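Re: [workcell-list] simulation first, or just buy the gripper?
From: Esther Wanyama
Date: 24 October 2024

Mwangi, all,

Sorry for the slow answer, been in budget meetings since Monday. Quick one before I have to run. Two views out of the simulator so you know what sort of work we're pricing for, then replies inline.
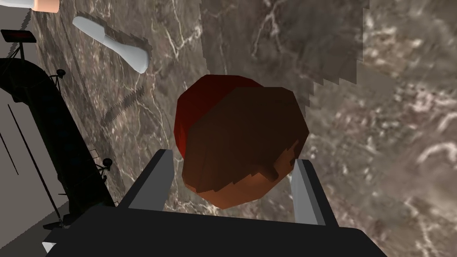
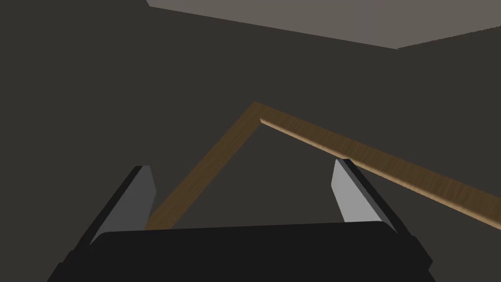

Short version, yes, simulate first, but don't let anyone tell you it's free. Our finance person heard "virtual" and wrote down zero. Took me most of September to get that line fixed.

Mwangi Mwakyusa wrote:

> We have a decision to make on the second cell at Unduvbridge and I'd
> like to hear from people who have already been down this road. The
> Zillard quote is on my desk and expires soon. It covers the arm, a
> parallel gripper and one set of fingers. My manager wants the order in
> this fiscal year.

Ask them to extend. They always will if you ask in writing. We got an extra 40 days on ours with one email.

Also check what "one set of fingers" means. Ours came with flat pads only, and anything shaped was a seperate order with its own lead time. If you're going to be handling round stuff and long stuff both, put at least one spare set in the budget from the start. Much easier than going back for it.

> My own feeling is that we should hold off and spend the first part of
> the money on simulation, to find out whether the gripper opens wide
> enough and whether we need one arm or two. But I can't find anybody
> who'll tell me what that costs all up.

OK, what we spent, by line, no dollar amounts because the Roltard contract won't let me:

Workstation. One decent one with a proper graphics card. Don't buy two. You'll think you need two.

Software licence. Annual. Watch the renewal, the first year price is not the second year price.

Somebody's time. This is the big one and it's the one everybody leaves out. We budgeted 40 hours of modelling and used 80. Getting parts in at the right size and weight, fixing collision shapes, friction values. How a thing looks matters a lot less than you'd think. Coarse models are fine for reach and clearance. Don't pay for pretty ones.

Measuring. Somebody has to go out with calipers and a scale and weigh the real parts. Half a day here and there, adds up.

Training. One person, a few days. Send whoever is going to stay.

> Would it answer the one arm or two question? That's the difference
> between a request I can sign myself and one that goes upstairs.

Mostly, yes. Reach, clearance, whether the fingers get round the part, whether the arm bangs into its own stand. Good for all that. I wouldn't trust it for grip force on anything soft or slippery, and I would not trust it at all for cycle time until you've got the real controller hooked up. Our numbers were rosy.

We went in assuming two arms and came out with one arm and a better fixture. Your parts are different so don't take that as advice. But the saving on the second arm paid for the simulation work and then some, and that's the argument I'd take upstairs if I were you. Finance people like a thing that might make the order smaller.

> Last thing, does anyone lease? Mfaume offered us a lease on the whole
> cell and I don't know if that's sensible for something this small.

We looked at it. Term was too long for us and the floor work wasn't in it. Things that weren't in it: guarding, air, electrical, the concrete pad, freight. Get them to list what's excluded, in writing, and then add it up yourself. If the total is close to buying then buy. If you only need the cell for one product run then maybe lease, I dunno. Somebody else on here did lease I think? Speak up please.

Other bits for your spreadsheet, no order:

- electrician, book early, ours was 8 weeks out
- risk assessment by an outside person, and again if you change the end effector
- spare finger pads, they wear
- cables. always cables
- contingency. I put 9 per cent and it was gone before the cell was commisioned. I'd go higher

One request from me while I have everyone. Does anyone have a purchase spec template for grippers that states minimum opening, finger length and pad material as seperate items? Ours lumps it all under "tooling" and the suppliers quote whatever they've got on the shelf. Can't compare them. Happy to swap for our acceptance test checklist, it's ugly but it works.

Mwangi, send me the exclusions page from the Zillard quote off list if you like, I'll mark it up. Out Friday, back after that.

Esther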